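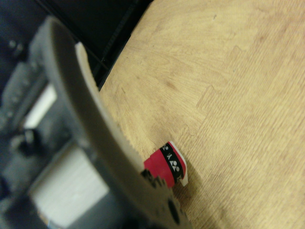

Slide 1: light wood tabletop

Okay, hi everybody! Tonight is about sourdough, and how I killed 9 starters before one stuck around. (Wait for laugh. If none, keep going.)

Hold up the jar. Say the thing about Psarras flour — the 500 gram bag, not the big one, it goes stale on me. Feed at 7, morning and night. Skip the chemistry unless somebody asks.

Next slide, drink some water.
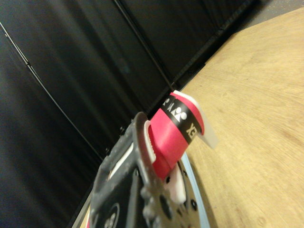

Arnport, April 11, 2020

Slide 2: red grip tape

Rye story goes here — the Jeltberg loaf back in March that I baked for 13 hours by mistake. Don't rush it! Then pass the crust around, and tell them the starter jars are by the door, one per household, lids on loose.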